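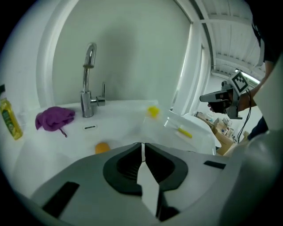
Girnley, Sat 17 July

Lost my Drurance save after moving to new tablet – any way to get it back?

mangubat36
Moved everything across to a new tablet last night and Drurance starts me at the tutorial. I was on level 1588 with more than 2000 gems, some of them paid for. Old tablet still turns on but the screen is cracked and only the left half takes touches. Signed in with the same store account on both. Tried Restore Purchases, got the ad removal back and nothing else. Tried emailing Clindholm (the developer), got an auto reply. Havent played past the tutorial in case it overwrites something. Been playing since December so would really like not to start over. Any ideas??

girnleytapper
Same store account doesn't do it, that only covers purchases. Saves go through the Clindholm login, and if you never made one you were on a guest profile, which lives on the old tablet only. So don't wipe the old one!

What worked for me:
On the old tablet open Drurance, gear icon, Account, Link Profile. Use any email. Wait for the green tick.
Force close the game.
On the new one, skip the tutorial, same menu, but choose I Already Have a Profile. It'll ask which save to keep. Read that screen properly, the buttons are the wrong way round from what you'd expect – you want the one with the higher level.

With the cracked screen, try turning it upside down and let the game rotate. The gear should end up on your good side. If rotation's locked you'll have to swipe down and unlock it first.

Gems took a while to turn up on mine, levels were there straight away.

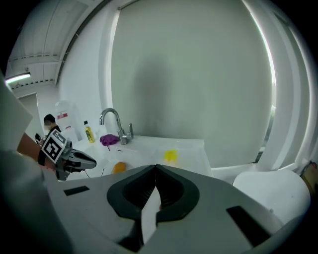

Beside the sink

pogo_7
had this, gave up and started again, its quicker the second time anyway

drurance_daily
Agree with girnleytapper, but update the game on the old tablet before you link. Older versions don't have the Link Profile button, just a greyed out Account line. And write to Clindholm again from inside the game, under Help. That way your player code gets attached and you might get a real reply. Took 7 days for mine, they did put the paid gems back but not the earned ones.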